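Minutes of the general meeting, 06/03/2020

We got under way a little after the advertised time, there being a good deal of catching up to do over the tea and biscuits, and it was lovely to see so many faces back after the summer break. The chair welcomed everybody, and especially the new members who had come along to see what we get up to. Apologies were read and accepted. The minutes of the previous meeting were taken as read, with one correction: the heritage rose donated to the raffle was a climber and should not have been recorded as a shrub. 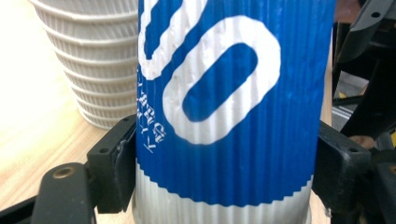 **Iser Valley Garden Club - General Meetings**

**Business arising**

The letter to the council about the tap at the Halvorsen Street beds has had a reply at last. The tap will be fixed, though no date was offered, and in the meantime members on the watering roster are asked to keep filling their cans from the hall kitchen and to wipe up after themselves, as the lino gets slippery by the back door.

The old club record book has been found! It was in a box of show ribbons and goes back to 1957, with the first few pages in very handsome handwriting and a recipe for whitefly spray that we probably shouldn't repeat in print. It was passed around and much enjoyed. It was agreed to ask the library whether they would scan it for us.

**Money matters**

The balance in the working account stands at $1672. The plant stall did better than last year, helped along by the tomatoes, and there was a warm vote of thanks to everyone who potted up seedlings through the hot weather. An account of $99 for stakes and twine from Kaltton was passed for payment.

Moved and carried that subscriptions stay as they are for another year.

**Autumn bus trip**

There was a long and cheerful discussion about where to go. The gardens at Vondska were the clear favourite, having been spoken of at nearly every meeting since the last trip was rained out, and the colour in the maples there is said to be well worth the drive. The nursery on the way home was also popular. Some members were worried about the steep path down to the lake, and it was explained that there is a level track from the upper car park with seats along it. The bus will leave from the hall, and people should bring their own lunch - the kiosk there is small and does mostly pies. 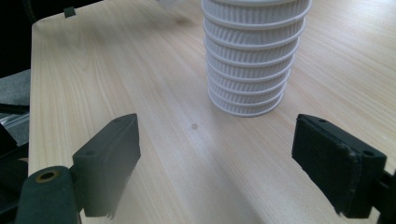 Names for the bus can go on the sheet by the door or be phoned through. Partners and neighbours are very welcome if there are seats left over, but members get first pick. We did talk about going further afield and staying overnight, and while there was plenty of enthusiasm, it was felt that this needed more thought and could be held over until July.

**Shows and competitions**

The dahlia table was almost full this month, which was a treat given how dry it has been. The judge remarked on the quality of the pompons and reminded exhibitors, kindly, to check under the leaves for earwigs before bringing blooms inside. There were only 2 entries in the vegetable section, and members are encouraged to have a go even if their pumpkins are not as large as they might like.

**General business**

- The borrowed long-handled pruners have not come back. Would whoever has them please have a look in the shed.
- Bulb orders close at the next meeting. Catalogues are on the side table.
- Surplus compost is available to anyone who can bring a trailer.
- A suggestion that the meeting start earlier in winter was well liked and will be put to the vote next time.

The meeting closed with the raffle and a second round of tea, and the leftover zucchinis were given away at the door.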